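**Cistix planet carrier and gear set, three-post**
Sold by Rastulia, Jevincombe. Page last changed Aug 28, 2025.

The Cistix set is a carrier plate with three posts and three planet gears to go on them. It is sold as a bench set for teaching gear trains and for practicing assembly. The gears lift off and go back on by hand, so the same set can be put together and taken apart all day without tools.

It is not meant to be run under load. If you need a carrier for a working gearbox, look at the Bravo range, which comes with retaining clips and a hardened post. Bravo gears do not fit Cistix posts.

## What comes in the box

- 1 carrier plate, round, with center hole
- 3 posts, already pressed into the plate
- 3 planet gears
- 1 bag of spare shims (6 pieces)
- 1 folded sheet with the assembly order and the part numbers

The sun gear and the outer ring are sold separately. Plenty of buyers start with the carrier alone and add the rest later.

## Plate

The plate is silver-colored metal, flat, with a large round hole through the middle for the sun gear shaft. The rim of the hole is chamfered. The finish is brushed and there is no coating over it, so it will pick up handling marks, smudges and light scratches. These do not affect the fit. Wipe it with a dry cloth, or with a little light oil on the cloth if the marks bother you. Do not use scouring pads near the posts.

## Posts

Each post has a stepped shoulder and a rounded top. The gear slides down over the top and sits on the shoulder. If a gear stops partway, lift it off, check the bore for grit and try again. Do not tap it down. A post that has been knocked out of line cannot be straightened on the bench, and we do not sell posts singly. Send the plate back and we will press in a new set for a flat charge of 27 dollars, return postage included.

## Gears

All three gears in a set are the same and can go on any post. They are cut together and packed together. We suggest keeping sets apart if you own more than one, as the tooth fit can vary a little between batches. There is a batch number on the bag but none on the gear.

The design was checked through 1,000 fit-and-remove cycles on one plate before we put it on sale. The posts showed polish and the gears still seated fully.

## Working with the set

Lay a cloth on the table first. It keeps the plate from sliding and stops a dropped gear from rolling off. A dark, plain one is easiest, as small metal parts show up well on it.

1. Put the plate down with the posts facing up.
2. Fit the first two gears.
3. Fit the third gear last. Hold it level over the post and lower it straight down.
4. Turn each gear by hand. It should move freely.

Two gears on the plate, third post still open:

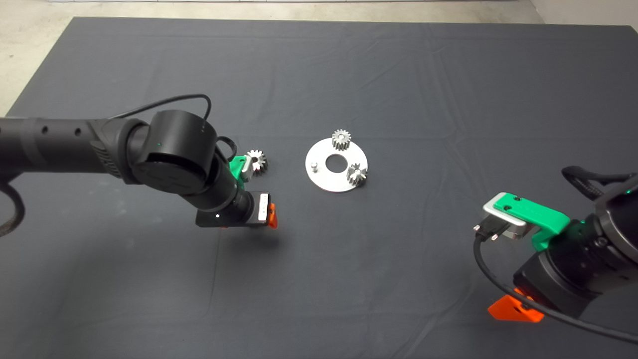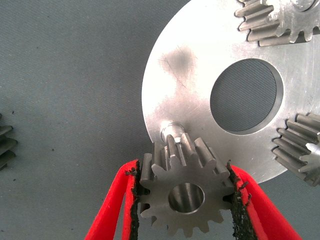 ## Ordering

| Item | Part no. | Price |
|---|---|---|
| Cistix three-post set, complete | CX-3 | $66 |
| Post replacement, per plate | CX-3R | $27 |
| Sun gear and outer ring | CX-SR | ask |

Orders of single sets go out from the Jevincombe store. For classroom quantities please write first, as we make these in batches and the next one after the current stock is planned for January.

Returns are accepted on unused sets with the gear bag still sealed. Opened sets can be exchanged if a part is missing or a gear will not seat. Include the batch number from the bag when you write to us.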